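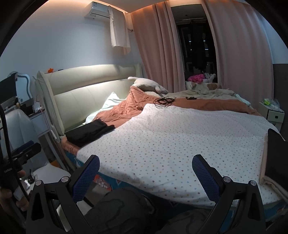

Gripper open over the fitted sheet, duvet folded back toward the head of the bed.

Recording a bed-making run with the handheld gripper

These are the steps we use in the Skemer student project for household tasks. New members should do the bed task first. It has large, slow movements and it shows up most of the mistakes people make with the trigger.

Before you start

Charge the battery the night before. Check that both fingers close evenly and that the pads are seated flat. If a pad has lifted at a corner, press it down or swap it from the spares box in the Tikkanen room. Free up 4 GB on the card for each session.

Turn on all the room lights you plan to use and leave them alone until you finish. Evening sessions are fine, but don't switch a lamp on halfway through a run.

Setting the bed

1. Fold the duvet back so the near half of the fitted sheet is clear. It doesn't need to be neat.
2. Leave pillows and soft toys where they normally are. Randi Magnusson used to strip everything off first, and those runs turned out too easy to be much use.
3. Route the gripper cable up your forearm, away from the fingers.

Doing the run

Start at the foot of the bed with the gripper open. Hold still for a slow breath, then move to the nearest edge of the duvet. Close on a fold of cloth, not a single layer – a thin layer slips out of the pads. Pull toward you in one steady motion, open the fingers fully, and back off before you go to the next grip.

Use only the gripper on the cloth. If you reach in with your free hand, stop and restart the run. Kneeling is easier on the back than bending, and Leena Ahonen keeps a low stool nearby for long sessions.

Finish when the duvet covers the sheet and the two front corners hang about level. Open the gripper, hold still again, then stop recording.

Checking and uploading

Watch the first and last few seconds of each file. Delete runs where the fingers leave the view for most of a grip. Name the rest with your initials and the run number and put them in the August folder. We have 238 good runs there now and 274 in total, so expect to lose a few.

Questions about the upload script go to Priya Whitlock. The trigger spring on the second gripper is still stiff, and Chepkoech Mwakyusa has a replacement on order from Erkberg.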